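Search reports Go

Flestus progress report, June

Dear Irfan — thank you for your patience with us this spring. We now have 631 examples in the simulated house, 172 of them on doors, and I'm really rather pleased with how they look.

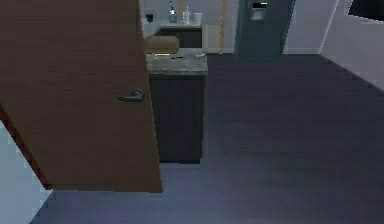
Drawers have been slower, I'm afraid, and we are 30 short of the 120 we promised. Gutix will go through the labels on Wednesday, and we'd love your thoughts before then. 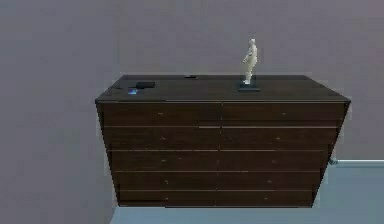

Dresser with ten drawers, all closed, in the simulated house.

14 shares | 2 comments

Turis team: Lovely to see the doors done!
Fourie: Could we get the drawer set early?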